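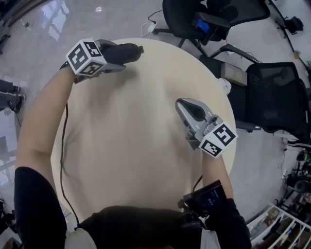 Perguntas frequentes sobre o voto antecipado e o voto por correio na eleição municipal de Kirkcombe. Texto atualizado em 10 de janeiro de 2023.

## Quem pode votar antes do dia da eleição?

Todos os eleitores inscritos no município. Não é necessário apresentar um motivo. No ano passado 3,414 pessoas estavam inscritas, e 569 delas escolheram o voto antecipado.

## Onde se vota?

Na sala do rés-do-chão da biblioteca de Tasholm. É preciso levar um documento com fotografia. O tempo de espera pode ser de até 55 minutos no último dia. 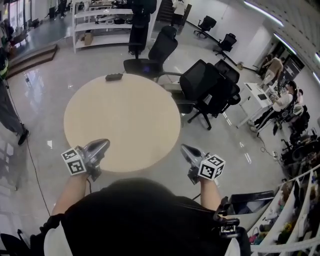 ## Posso pedir o boletim por correio?

Sim. O pedido faz-se por escrito e deve ter a sua assinatura. Os pedidos são tratados por Rakiya Yusuf e Bogdan Furtună, na secretaria. Se o boletim não chegar, contacte a secretaria e peça a anulação do primeiro envio.

## Posso mudar o meu voto depois de o entregar?

Não. O voto entregue é definitivo, também se um candidato desistir.
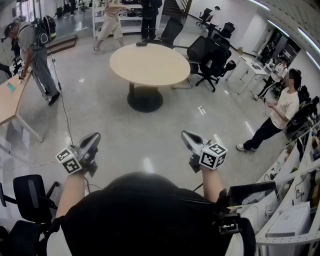
## Quando são contados os votos antecipados?

Na noite da eleição, em junho, depois do fecho das urnas. Os envelopes ficam selados até essa hora. Cada lista pode enviar um delegado para assistir à contagem; o nome dele deve ser comunicado por escrito a Khrystyna Pasichnyk.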